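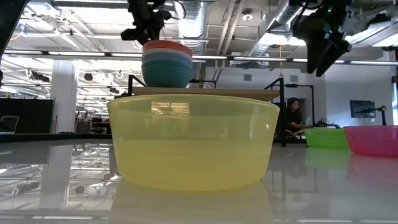
*Bowl task at a two-gripper station: nested bowls on the shelf, single bowls on the tabletop.*

# Station rules: frequently asked questions

Last revised 18 Mar 2025 by Ghazala Malik. These answers cover the tabletop stations at Dostolar. If the sheet at your station says something stricter, follow the sheet.

**Who can run a station?**

Anyone who has done the induction and been signed off by Fatemeh Hassanpour. Sign-off is for one type of station only. If you move from a single-arm station to a two-arm one, you need to be signed off again.

**Do I have to stay with the station while it is running?**

Yes. Stay within reach of the stop button from the first movement to the last. If you need to leave, park both arms and log out.

**Can I reach in to straighten a bowl?**

Only with the arms paused and the status on your screen showing "Hold". Don't go by the light on the gripper. It tells you the gripper has power and nothing about whether the arm is about to move.

**What about people working nearby?**

They can carry on as normal if they are outside the marked area. Say "moving" out loud before the first run of a session. Visitors stand behind the operator.

**How many bowls can be out at once?**

No more than six, counting any in a stack. A stack must not be more than four high. Put the widest bowls at the bottom unless the task sheet gives another order.

**Does colour matter?**

Yes, it goes in the log. Use the names on the Utent colour card, so that "lime" and "green" don't end up as two entries for one bowl. See-through bowls have their own tick box.

**The tabletop is shiny. Should I cover it?**

No. Reflections are part of the set-up and the surface should stay the same for the whole batch. Wipe it with a dry cloth before you start. If a light fitting has been changed or a blind moved, write that in the notes.

**When should I throw out a run?**

You shouldn't throw any out. Mark it "failed" and pick a reason from the list. A dropped bowl is a failed run. A bowl that lands off its mark but stays upright is a pass with a note.

**How often do the grippers need checking?**

Before each session, and again after every 123 runs. Look at the fingertips, the cable and the mounting screws. The Protarari checklist has five steps and all of them need initials.

**Something hit the shelf. What now?**

Press stop, leave everything where it is and tell Fatemeh. Even a light knock can shift the shelf, and it has to be measured again before the next run.

**Will these rules change?**

The stacking limit will be looked at in April, once the Chowdary stations are in use. Send comments to Ghazala before then – a line or two is fine.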